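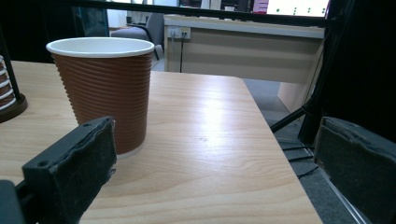 Ribbed cup, brown sleeve, white rim.

The Hornow Complaint

The complaint arrived in the tray marked Thermal, where it did not belong. Thermal complaints come from distributors and have a lot number. This one had been written by hand on the back of a ferry timetable and said that the coffee was cold by the time a person got to the bench. There was a signature I could not read and a return address in Hornow. No lot number.

I logged it under the brown ribbed cup, which was the only model we shipped to Hornow. The kiosk there was run by Rakena, and Rakena bought one size, one sleeve, one lid. The cup is a plain tapered paper cup with a rolled rim. The sleeve is corrugated, with the ridges running around the cup, and stops a little short of the base so that a band of white shows at the bottom. Purchasing had asked more than once whether the sleeve could be shortened further. Each time I had answered in writing that it could not.

Westero has a procedure for thermal complaints. It is two pages long. The room is held at 21 degrees. The cup is set on the table, filled to the line with hot water, and lidded. A probe goes through the sip hole. Readings are taken at set intervals until the water falls below the drinking threshold, and the time is compared with the specification. If the cup passes, a letter goes out with the result. If it fails, the lot is pulled. The procedure does not say what to do when there is no lot, so I took cups from stock.

The first cup passed. The second cup passed with nearly the same curve. I changed the probe, in case it was reading high, and the third cup passed. I wrote the letter, which stated that three cups of the relevant model had been examined and that all had performed within specification. I enclosed a voucher for a hot drink, valid at any Rakena kiosk.

The reply took nine days. It was written on the back of another timetable. It said thank you for the voucher, it had been used, and the coffee was cold by the time a person got to the bench.

I put the reply in the file and reopened the complaint. There is a box on the form for the reason, and I wrote "unresolved."

The obvious variable was the filling temperature. I called the kiosk and spoke to whoever was on shift. The machine was set where Rakena sets all its machines. I asked for it to be checked with a thermometer. There was a pause in which I could hear the grinder and then a spoon being knocked against something, and the figure I was given was correct to the degree.

The next variable was the lid. A lid that is seated on one side only will vent, and a vented cup loses heat quickly. I ran a cup with the lid tilted, then a cup with no lid. The cup with no lid failed, as expected. The cup with the tilted lid passed by a small margin. I noted that the person in Hornow might be removing the lid, and I wrote to ask.

The answer was that the lid stayed on until the bench.

At this point my supervisor asked how many hours were booked to the Hornow file. I gave the number. It was explained to me that Rakena took 800 cups a month for that kiosk, that there had been one complaint, and that the complaint came with no lot number. All of this was in the file already, in my own handwriting. I was told to send a second voucher and close it.

I sent the second voucher. I did not close the file, and I have no technical reason to give for that. There was a stack of other work. The Trotthorpe plant had changed its adhesive and every sleeve from the new line had to be peeled and weighed. I did the peeling in the mornings. In the afternoons, when the table was free, I put a brown cup on it.

The table is pale, with a wood grain that runs from front to back, and the ceiling light makes a bright patch on it that I have learned to work beside. A cup placed in the patch is hard to inspect. The ridges need light from the side, which picks out the crests and shows a crushed one immediately. I turned each cup a full revolution before filling it. I found one cup with a crushed ridge, filled it anyway, and it passed.

Somewhere in the second week I began reading the specification itself, which I had not done since it was issued. The specification says the cup shall keep a beverage above the drinking threshold "for the duration of typical carriage." An appendix gives typical carriage in minutes. A note under the appendix says the figure was obtained by observing customers at the Hornow kiosk, walking from the counter to the ferry waiting area.

I read the note several times. The specification was used for every hot cup Westero made. It had been copied forward through four revisions, and the note had been copied with it. The whole range had been designed around that walk.

I asked for a day of field observation. The form requires a justification, and I wrote that the reference condition needed to be verified. It was approved, I think because no one in the office had ever seen that form filled in and there was no established way to refuse it.

I went out on Mar 5, 2024. The train reaches Hornow a little before the morning ferry. It was raining lightly, with wind off the water, and I recorded both. I had brought a stopwatch, two probes, a clipboard, and a spare cup in a plastic bag.

The kiosk stood where the drawing in the appendix showed it. I bought a coffee, put the lid on myself, pressed it down all the way around, and started the watch. I followed the arrow on the drawing across the square toward the waiting area.

The waiting area was not there. On the spot marked in the appendix was a rack for bicycles and a sign giving notice of works to the landing stage. The notice had faded to the point where only the larger type could be read. A second sign, newer, pointed along the seawall. I went along the seawall. There was no shelter on that side, and the wind came straight across. I held the cup in both hands, which affects the result and should be avoided, and I made a note that I had done it.

The bench was at the far end, past the chandler's and the pump house. It faced the water. Someone was already sitting on it with a brown cup, upright, on the slat beside them, lid on.

I sat down at the other end and stopped the watch. The time was 3 times the figure in the appendix. I put the probe through the sip hole and read the temperature, and then I waited the prescribed interval and read it again. The person at the other end of the bench watched me do this without asking anything. When I had written down the second reading, they took off their lid, drank some, and put the lid back on.

"Cold," they said.

I said that it was under the threshold, yes.

We sat there until the ferry came in. It was late, according to the timetable posted behind us. I recognized the timetable. When the ramp went down the person got up, took the cup with them, and went aboard, and I did not ask for a name to compare with the signature. It did not seem necessary for the file.

I wrote the report on the train back. The cup met the specification. The specification did not meet the walk. I proposed a change to the appendix, with the new time and the conditions under which it had been measured, including rain, wind, and the use of both hands. I attached a calculation showing that the present sleeve would not be enough and that a second layer under the ridges would.

The proposal was discussed. Purchasing costed the second layer and the cost was not accepted. It was suggested that typical carriage might be redefined so as to exclude Hornow. Someone asked whether Rakena could be persuaded to move the kiosk. I was asked to write to Rakena, and I did, in two paragraphs, with the drawing attached and the bench marked in pencil.

I also wrote to the address in Hornow. The standard letter has no wording for this case. I stated that the complaint had been investigated and found to be correct, that the distance had increased since the cup was designed, and that a change was under review. I left out the voucher and put in a sleeve from the sample drawer, a spare one, open at both ends, that fits over the first. I had run it that afternoon on the table. With two sleeves the cup reaches the bench with a minute and a half in hand, provided the lid is on and the ferry is not counted.

The file is open. Rakena has not answered yet.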